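Leonidas Kokkinos
2 min read

1/ The shop in Tremlow quoted me $112 for a "performance tune-up" on a six-year-old desktop. I asked what that covers. "Optimization." Of what? "The whole system."

2/ So I rang the Bitham branch. Same chain, same words, $116. Neither could name one thing they'd do that I couldn't do on a Sunday with a screwdriver.

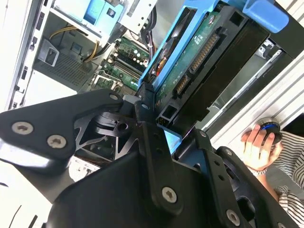

3/ And the "health report" they email you afterward? Antigoni Panagiotou got hers in February. 3 pages, mostly green check marks. Her machine still takes ages to start.

4/ Maybe there's a good shop out there. I'd want an itemized list before I paid anyone a dime.

16 comments · 3 shares

Recent
Is the Irnard warranty worth it?
My printer ink grudge, continued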